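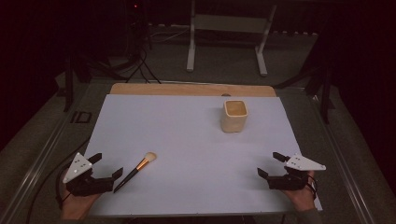
Cream cup and makeup brush on the white board. The fluffy bristles are almost the same shade as the cup!

Little Square Cups: A Gallery

If you've been following the Cundstead table pages for a while, you know how I feel about small pots with corners. Round cups are lovely and I own far too many of them, but a square one sits on a dressing table like it means to stay there. This page is for the cream one, which I picked up at the Lolbridge summer market and have been fussing over ever since.

I wanted it for brushes. My makeup brushes had been living in a drawer, rolling around every time I opened it, and the big fluffy powder one was taking the worst of it. A heavy little cup with straight sides seemed like the answer, so I set it out on a plain white board with the powder brush and spent a happy morning looking at the two of them together. The brush has a copper-colored ferrule and a black handle, and next to all that soft cream it looks wonderfully dressed up.

Now for the cup by itself. The glaze is a pale, buttery color with just a bit of shine, and there are shallow round dimples pressed into the sides. I adore those dimples. My thumb goes straight to one every time I pick it up (and I pick it up a lot), and they keep the plain color from feeling flat.

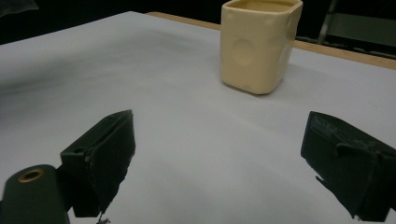 Gert Buthelezi wrote in to say that he keeps pencils in a square cup from Stava and that the corners are the whole charm of it, because long things lean into them and stay put. He also wants everyone to wash out the inside corners with an old toothbrush, where powder and pencil dust love to hide. Good tip, Gert – I've started doing it with mine.

Anikó Fodor asked whether a tall brush would tip a cup this small. I tried hers, mine and my sister's, and my advice is to put the heaviest brush in first and let the light ones fill in beside it. If you have a really long handle, give it a taller pot. I have one from Xolalpa that does the job beautifully, and it will get its own page in August.

One more for the texture fans. I like a cream glaze on a pale surface because the color turns so quiet, and you start to notice the soft edges and the slightly uneven faces. It could almost be a bar of good soap! 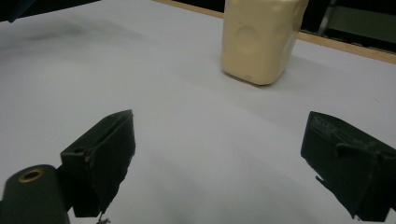 The lower part of the cream piece, with one faint round dimple on its front face.

Gallery updated Thursday, July 20, 2023. If you have a square cup you love, send it in – chipped ones are very welcome too.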